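I work at the Grukham returns depot. People send back small packaged goods and we open the bags, look at what is inside and decide where it goes. Since February we have had two sorting arms on the floor. A few people asked what that changed, so a short thread.

Before the arms there were 10 of us on the line. Now there are 4 on the line and the rest are on checks, loading or training data. Two people moved to the Vetcombe site because the hours suited them better. Nobody in my group was let go. I can't speak for other shifts.

The arms came from Plurard. They are good with hard boxes that are all one size. They are bad with anything soft, shiny or see-through. Crumpled wrap, clear trays, thin bags. That is most of what comes out of a return.

So part of my job now is data work. You hold a gripper and do the picking yourself, and the recordings go to the people who train the arms. We do it on ordinary tables in ordinary rooms, with ordinary packaging.
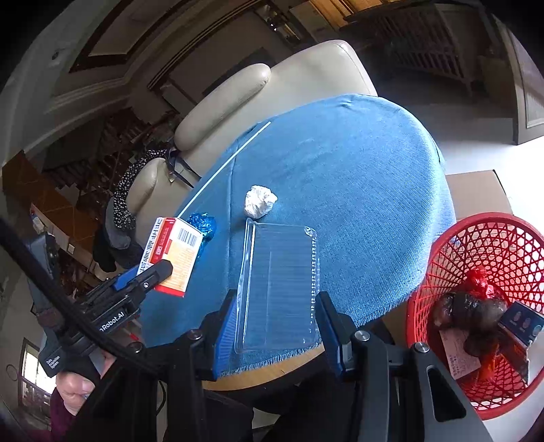
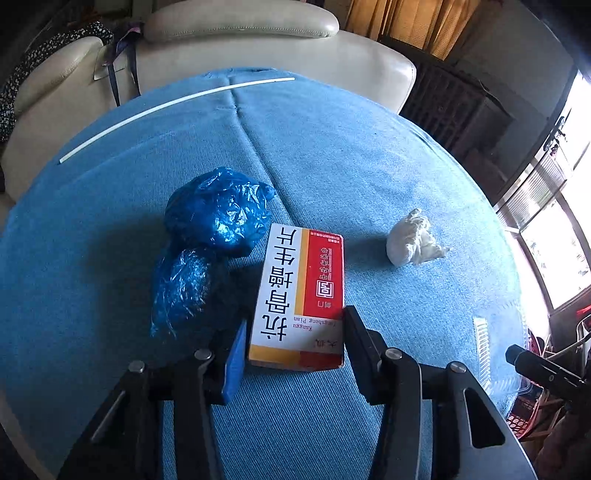 The first week my wrists hurt. You squeeze and let go all day and the grip is wider than you would choose. I asked for a shorter block and got one. We now do 7 recordings, then switch to something else.

A full set is 995 recordings. When a set is done it goes off and we get a new list of items. I don't hear much about what happens after that. I would like to. It's hard to care about doing a pick cleanly when you never find out if it was any use.

The pay is the same as the line. I think it should be a bit more. On the line, if I put a box in the wrong bin, someone moves it. If I do a lazy pick on a recording, I'm told the arm can learn the lazy pick.

What I miss is talking. The line was noisy but you had a person on each side of you. Checks is one person and a screen. Data work is better for that, you can chat while you set up the table, but then it goes quiet again.

What I don't miss is the lifting. My back is better than it was last year. The arms take the full totes now and I'm happy for them to have that job.

Someone asked if I feel like I'm training my replacement. Some days, yes. I asked our manager directly and she said there is no plan to cut the checks team this year. I wrote the date down.

The Selvanayagam warehouse across the road starts with the same arms in April 2025. If you work there: ask early who gets moved where, ask for the shorter blocks, and get the pay for data work in writing. We did those in the wrong order.

Will answer questions tonight after my shift.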